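Bognár Hand-Crank Pasta Roller, Model 27

I've had mine since March, and I'm on my second set of cutters, so I figured it was time this page got a proper write-up instead of the two lines I copied off the box. If you came here from the recipe section, hello! The crank you saw in the ravioli post is the one I'm selling.

What it does: rolls dough into sheets, with six thickness settings on a dial at the left side. Setting one is thick enough for a rustic lasagna. Setting six is so thin you can read a newspaper through it, and I mostly use it for showing off. I live on four and five.

The dial clicks firmly and stays where you put it, which my old Drarus never did (I used to hold it with my thumb while I cranked, and then I needed a third hand for the dough). The clamp opens wide enough for a thick butcher-block counter. If yours has a lip underneath, check it before you order -- the clamp needs a flat spot to bite on.

Two cutters come with it, one for fettuccine and one for thin spaghetti. The fettuccine cutter is terrific. The spaghetti one is fussier and wants a drier sheet, so dust it with semolina and let it sit on a towel while you put the water on. Till Rieger wrote in to say he runs his sheets through the spaghetti cutter twice. I tried it and got confetti, but Till has been making noodles longer than I have, so maybe it's me.

Please don't wash it. I know! It feels wrong. But water gets into the gears and you'll hear it squeaking by the next weekend. Let the scraps dry, brush them out, and run a bit of plain dough through before the first real batch. Throw that bit away, it comes out gray.

Item number: 2687
Settings: 6
Finish: brushed steel, or red enamel if I have any left
In the box: roller, crank, clamp, two cutters, brush
Spare crank handles: sold separately, same shelf as the Vistero drying racks

I ship from Mandgate, and Ademir Conceição does the packing, so if your box shows up with far too much paper in it, you can thank him. Returns are fine as long as there's no dough in the rollers. The red ones come back in stock after 07/12/2024, and I'll take names for those now if you email me.

One more thing, for anyone moving up from a rolling pin: start with a small batch. Flour, eggs, a pinch of salt, and let the dough rest under a bowl before you go anywhere near the crank. My first batch was enough for a wedding and I was hanging noodles off the backs of the chairs till midnight. 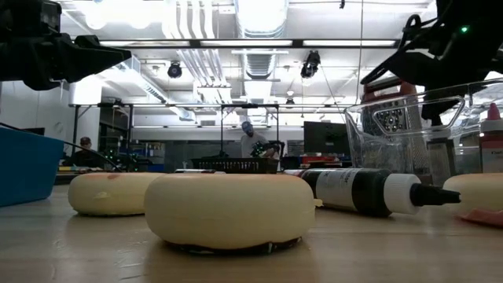

If you do end up with too much, dust it well, twist it into little nests and freeze them on a tray. They go straight into boiling water from the freezer, no thawing, and they only need an extra minute.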